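Week 3 – When a club sacks its coach

Right, I promised we'd get on to sackings this week, so off we go! Our case is Hetgate, who let their head coach go in April with four games left and the play-offs already out of reach.

I want you to look at the timing first. Gralloswood kept theirs until the summer and lost 663 season tickets in the meantime (I still think that was mostly the price rise, but argue with me in the seminar). Hetgate moved early and got a new man in before pre-season.
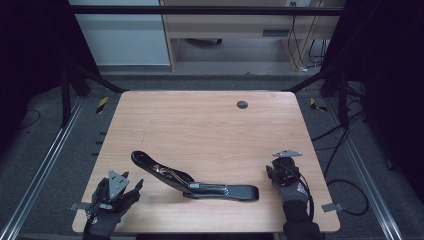
Then there's the question of who goes with him. At Hetgate the defensive staff stayed on – a bit awkward for everyone, I'd imagine – and the attack coaches were out by teatime.

For next week, read the Kowalczyk chapter on short contracts and bring me one club you'd have handled differently. The essay is 2,000 words, due in May.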